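作業ノート 藍の甕の続き
2024年7月12日 朝から蒸し暑い、夕方に少し風

前に書いたところからだいぶ間が空いてしまったので、まず甕の様子から。蓋を取ったときの匂いはそう悪くない。先月の終わりごろの、あの鼻の奥に来る感じがやわらいで、干し草と味噌の中間みたいな匂いに落ち着いてきた。液の表面には紫がかった膜が薄く張っていて、棒で寄せると下から緑がかった黄色の液がのぞく。この色が見えると、朝いちばんの気の重さがすっと抜ける。何年やっていても蓋を開ける瞬間だけは少し緊張する。

ただ、藍の花はまだ小さい。中央に寄せても手のひらに収まるくらいで、すぐにほどけてしまう。春に建てた甕はもっとこんもりしていたのに、と思いかけて、いや、あれは建ててすぐの元気な時期だったのだから比べるのも気の毒か、と思い直す。疲れた甕には疲れた甕の付き合い方がある。

pHはWirelの測定器で見たところ、先週よりわずかに下がっていた。校正液が残り少なく、しかも封を切ってからずいぶん経っているので、数字をそのまま信じるのはやめておいた。試験紙の色も並べて見て、下がり気味なのは間違いなさそう、というところまで。校正液は次の買い物で頼むこと。毎回書いているのに毎回忘れるので、今日は冷蔵庫にも紙を貼った。

足したもの。灰汁を小さい柄杓でひとすくい、ふすまを煮たものを少々。石灰は迷った末に入れず、明日の朝まで待つことにした。以前、下がったからといって慌てて石灰を入れ、翌日には上がりすぎて菌がすっかり黙ってしまったことがある。あのときの甕は元に戻るまで本当に長くかかった。気がはやる日ほど袋に手が伸びるので、石灰は棚の上の段に移した。踏み台を出すあいだに頭が冷える。

次に糸。Pearceから届いた毛糸の精練を午前中に済ませた。受け取りの重さは全部で2,342グラム、Hovellの秤で量り直しても伝票と合っていたので、そのまま帳面に写した。去年の糸より油が多めで、最初の湯がうっすら茶色くなる。匂いも羊らしい匂いで、私は嫌いではないのだけれど、窓を開けておかないと下の階から苦情が来るかもしれない。洗剤は中性のいつものもの。湯の温度をゆっくり上げて、ゆっくり下げる。急ぐと縮むし、縮んだ毛糸はどんなに良い色に染まっても悲しい。

脱水したあと、かせを軽くはたいて、絡んだところをほどきながら竿にかけた。綛の結びを八の字にゆるく作り直したのは正解だったと思う。前回は結びがきつすぎて、そこだけ白く残ってしまった。絞り染めみたいで可愛いですね、と言ってくださる方もいて、ありがたく受け取ったけれども、やはり狙って出した白とそうでない白は自分で見ればわかる。

午後から試し染め。小かせを使って、浸ける時間は同じにし、回数だけを変える。一回浸けて、引き上げて、絞って、空気に当てる。緑から青に変わっていくところは、いつ見ても手が止まる。風が弱いせいか変わり方がのんびりしていて、竿の端と真ん中で色の進みに差が出た。途中で何度か向きを変えたら、だいたい揃った。

一回目の色は水色というより、薄い灰を混ぜたような青。二回重ねると急に落ち着いて、三回でようやく、見本帳にある「夏の夕方」と呼んでいるあたりに近づいた。ただし冴えが足りない。還元が浅いのか、前に入れた綿の残りかすが悪さをしているのか、その両方なのか。染める前の攪拌は底からしっかり起こして、渦ができるまで回し、そこから20分置いて沈ませた。
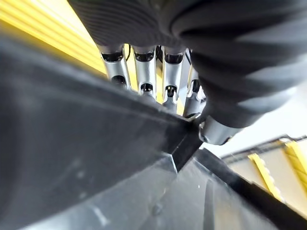 混ぜすぎじゃないですか、と共有の写しのほうに書き込みがあった。夏の甕はただでさえ菌がよく動いて疲れやすいのだから、染める日は底を起こさずに前の晩に静かに混ぜておいて、当日は上澄みだけで染めたほうが冴えが出ると思う、とのこと。それから、綿と毛を同じ甕で続けて染めるなら、毛を先にしたほうがいいのでは、とも。

なるほど、と思って読んだ。言われてみれば、春のうちは前の晩に混ぜていた。それがいつの間にか当日の朝になったのは、単に私が夕方に帰るのを急ぐようになったからで、染めの都合ではまったくない。習慣というのは知らないうちに横へずれていくものらしい。ずれたことに自分で気がつかないところが困る。書き込みをくださったことに感謝しつつ、明日の夕方に混ぜて、次の日に同じ小かせでもう一度比べてみることにする。

綿と毛の順番については、私は少し意見が違う。毛はこの甕には強すぎるアルカリのなかに長く置きたくないので、液がいくらか疲れて穏やかになってからのほうが手触りが守れるように思っている。とはいえ、これも「ように思っている」だけで、並べて試したことはない。小さい甕がもう一つ空いたら、同じ日に両方の順でやってみたい。糸は今回の残りで足りるはず。

温度のこと。甕の液は昼を過ぎると部屋につられて上がる。冬はあれほど毛布を巻いて苦労しているのに、夏は冷ます工夫がいるのだから忙しい。今日は甕のまわりに濡らした麻布を巻き、風の通る側の戸を開けておいた。効き目はゆるやかだけれど、しないよりはずっといい。氷を入れた袋を沈める方法も聞いたことがあるが、袋が破れたときのことを考えると、どうも踏み切れない。

すすぎの水は18リットル近く使った。思ったより多い。最初のすすぎ水は捨てずに取っておけば、次のかせの一番すすぎに回せるので、バケツに日付を書いて流しの下に置いてある。青く濁っているのは正常なので、見つけても流さないでください。酢を入れるのは最後の一回だけ。前に早い段階で入れてしまって、色止めになるどころか、まだ落ちるべき藍が糸の表面に居座って、乾いてから手がまっ青になった。

手袋の買い置きがもうない。内側に汗がたまって、外したときの指がふやけてしまうので、薄い綿の手袋を下に重ねてみたら案外よかった。洗って干しておけば次も使える。爪の際だけはどうしても染まるのだが、これはもうあきらめている。先日お店でお釣りを受け取るときに心配そうな顔をされて、藍です、と言ったら余計に不思議そうな顔をされた。

Jorkvilleの市に出す分のこと。八月に入ってからでは間に合わないので、中くらいの青を先に揃えておきたい。去年は濃い色から先に出ていくと思って濃いものばかり用意し、足を止めた方が口々に薄い色を探していらした。帰りの車で、売れ残った紺の束を膝に乗せながら、まあきれいだからいいか、と自分をなだめたのを覚えている。今年は薄いのと中くらいを多めに、濃いのは控えめに。値札の紐は麻のままでいい。札の紙は、あのざらっとしたほうが評判がよかったので同じものを探す。

色見本帳も少し整理した。日に当てておいた端切れを外してみると、窓側に置いた分は、やはり一回染めのものだけがはっきり退いている。三回以上のものはほとんど見分けがつかない。薄い色をお渡しするときは、干すときは陰で、とひと言添えること。札の裏に刷ってしまうのがいいかもしれない。文面はあとで考える。

玉ねぎの皮で下染めした小かせが一つ、棚の奥から出てきた。いつのものか書いていない。試しに藍に一回くぐらせたら、苔のような、なんとも良い緑になった。こういう色に限って記録がない。皮の量も時間もわからず、媒染はたぶんみょうばん。札にせめて「たぶん」とだけ書いて、緑の箱に入れておいた。

帰る前に甕の縁を拭いて、膜を戻して蓋。蓋の布は洗ったものに替えた。

明日すること
朝、pHを見てから石灰を決める(踏み台)
夕方、底から静かに混ぜる
校正液と手袋を頼む
乾いたかせの重さを量って帳面へ
小甕のひびをもう一度見る。水を張って2日置いたが、外側が湿っているのか、ただの結露なのか、まだ判断がつかない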